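The Sunday-night ritual my mother swore by, and how it took over my kitchen bench

My mother did her pills at the kitchen table with a butter knife, a saucer and the radio on. The butter knife was for halving. The saucer was for the ones that rolled. I used to watch her and think, well, I'll never be that organised, and I was right for a good long while.

Then last winter my own doctor added two more prescriptions to the ones I already had, and I found myself standing at the sink at 6 in the morning trying to remember whether I'd taken the little white one or only thought about taking it. Anyone who has been there knows the feeling. You look at the glass. The glass is wet. Does that mean anything? (It could have been from the night before.)

So I went out and bought a pill organiser, and then, because I am who I am, I bought several more. There's a homewares shop in Miltside, wedged between the bakery and the place that does keys, and it has a whole rack of them near the register in every colour you'd give a child's lunchbox. I came home with a bag of them and a receipt I folded up very small. A few others arrived in the post from Volteo over the next fortnight, and my sister contributed one from the back of her bathroom cupboard, minus its instructions.

They've all had a go on the kitchen bench by now, and I have opinions!

The big rectangular sort with a clear lid is the one I keep coming back to. You can see at a glance what's in each compartment without opening anything, and it sits flat and doesn't skid about when you're half asleep. The drawback is that it lives on the bench, because it certainly doesn't live in a handbag. The little oval and round ones are the travellers. I love the wedge-shaped sections, like a pie, though I do find it harder to tell where I'm up to when there's no obvious first slice. 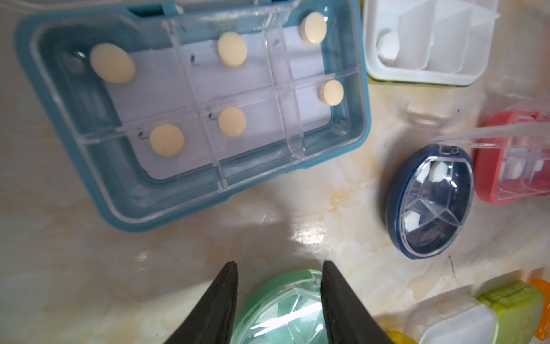 Pinheiro wrote in after my last column to say that colour is the whole secret: blue for morning, red for night, and never let the two swap places, even on holiday. The same letter was very firm that a see-through lid beats a solid one every time, and that anybody with stiff fingers should try the catch in the shop before handing over any money.

I couldn't agree more about the fingers. One of mine had a lid so stubborn that I ended up prising it with a teaspoon, and when it finally gave, the contents went all over the lino. I found the last tablet under the fridge in November. That organiser now holds picture hooks and is very good at it.

The colour idea I've pinched outright. I used to go by size, big one for home and small one for out, and it fell to pieces the first time I stayed away for more than a night. Now blue stays beside the kettle and red goes on the bedside table. My sister says it looks like a lolly shop in here. She's welcome to make her own tea.

A few things I've picked up along the way. Fill them in daylight, at the bench, with your glasses on and your list from the chemist in front of you. Ask the chemist first, too, because some medicines have to stay in their original packet and mine turned out to include one of those. Wash the empties in warm soapy water and let them dry right through with the lids up overnight. And if there are grandkids about, remember that most of these open far too easily, so up high they go, or into a cupboard that locks.

My next experiment is the Driltenetti, a stacking tower affair that a neighbour has promised to lend me once she's finished with it. It has 11 separate drawers, and I can't for the life of me think what I'd put in the bottom four. Buttons, possibly.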